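How do you choose a hand for a robot?

Your hand is good at a huge number of jobs. It can hold an egg, turn a key and scratch your nose. A robot's hand is called a gripper, and most grippers are only good at a few jobs. Before people build a robot, they have to find out which gripper suits the work.

Rizal Osman tests grippers at a workshop called Dodeck. This July the workshop is looking for one that can help clean a gym. The robot will need to pick up small rubbish and wipe down the machines.

## Three kinds of gripper

**The two-finger gripper.** It opens and closes like a pair of tongs. The one at Dodeck is called the Gidach. It is strong and simple, and its fingers open up to 62 millimetres. A thick bar won't fit between them.

**The suction cup.** It sucks air out and sticks to smooth things, such as a sheet of plastic. Air leaks in through cloth and tissue, so it often drops them.

**The soft gripper.** Its rubber fingers fill with air and curl around things. The one being tested is called the Mahmoud. It is gentle, but slow.

## How the test works

Each gripper gets the same 7 objects. They include a sponge, a bottle cap and a scrap of tissue. The gripper tries to pick up each object, lift it and put it in a tray. If it drops the object, that try is marked as a miss.

One try doesn't tell you much, because anyone can be lucky once. Each gripper has 300 tries altogether. A computer program called Dosgate moves the arm the same way every time, to keep the test fair.

So far the Gidach is best with the bottle cap and the Mahmoud is best with the sponge. All three have trouble with tissue. It is thin, it bends, and bits of it tear off.

## Learning from people

Othmane Hajji works on the next part. He studies pictures of people's hands, taken from head height, to see how they handle things in a gym. He has 400 of them to sort.

He looks at which fingers are being used and what the other hand is doing. In this one, the left hand pinches a small white piece of something like tissue or tape. The right hand rests on the padded bar with its fingers spread. A robot with one arm could only do one of those things at a time.
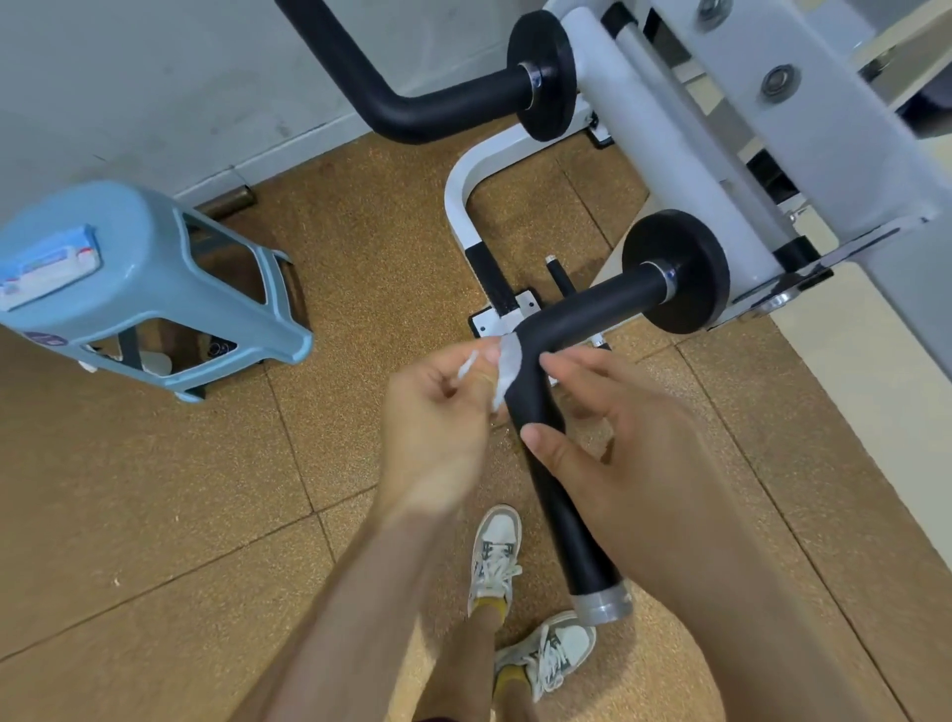 ## Try it yourself

You will need a pair of kitchen tongs, an oven mitt and five small things from around the house. Make one of them a piece of tissue.

1. Pick up each thing with the tongs. Try it ten times and write down the misses.
2. Put on the oven mitt and do the same again.
3. Compare your two lists.

Then try the tissue with your bare thumb and one finger, and see how hard you have to squeeze.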